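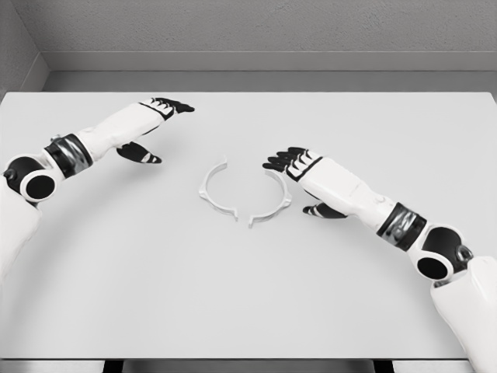 二つの半円を一つの輪に　学生チームの両手組み立て課題

画面の中の机に、白い半円形の部品が二つ置かれている。左右から伸びるのは、黒い指を持つ白いヒューマノイドの腕だ。これを両手で拾い、一つの輪に組むのが、学生チーム「Prillon」の今季の課題である。

チームは学生9人。6月の校内競技会に向け、放課後の実習室でシミュレーション上の動作を作っている。競技は制限時間5分で、部品の初期位置は毎回変わる。

制御を担当するアマラチ・バログンさんは、片手ずつの動作を先に仕上げた。「つかむだけなら早くできました。両手で向きを合わせる段階で止まりました」。部品は薄く、指を寝かせすぎると机に当たる。手首の角度を変えた試行は52回分が記録に残っている。

指導するテレザ・メイレレス先生は、コードの書き方には口を出さない。週の初めに失敗した試行を2本選ばせ、どの時点でずれたかを全員の前で説明させる。イブラヒム・ダウダさんはこの説明のために、指先の位置をグラフにする小さなツールを作った。今では下級生のチームも使っている。

次の作業は、右手の近づき方の見直しだという。取材した日も、午後6時を過ぎて実習室の明かりはついていた。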